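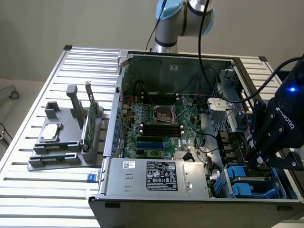

Counting the missing: a conversation about voter registration in Gistthorpe

Dzintra Sakalauskas teaches election law and has spent the past two years looking at what happens to people who move house shortly before a vote. Her new report, written with Maarja Zariņš, covers the wards of Odham and Gistthorpe. We spoke in her office in October.

She began with the figure that has drawn most attention. Of 500 tenants she and Zariņš contacted, 283 were registered at their current address. "People hear that and assume the rest didn't care," she said. "Most of them had filled in a form somewhere. They thought it followed them."

The law does not work that way. A tenant who moves has to apply again, and the deadline falls before polling day. In Odham, where short lets are common, 34 of those interviewed had moved between the deadline and the vote. Some were still entitled to vote at their old polling station but did not know it.

"The rule is clear enough if you're a lawyer," Sakalauskas said. "It's set out on the second page of a letter that goes to the address you've just left."

I asked whether automatic registration would solve the problem. She was cautious. Councils already hold tax records that could be used, she said, but those usually name one person in a household. "You'd pick up the person who pays the bill. The lodger and the grown-up daughter are still missing."

Zariņš, who joined us halfway through, takes a firmer line. She wants the deadline moved to a week before the vote, with a provisional ballot for anyone who misses it. "The objection is always cost," she said. "I'd like to see the cost written down — we asked both offices and neither had worked it out."

Sakalauskas agrees on the deadline but has doubts about provisional ballots, which she thinks would lead to court challenges in close wards. The two left that disagreement in the report, in separate chapters.

They plan to return to the same streets after the next local election.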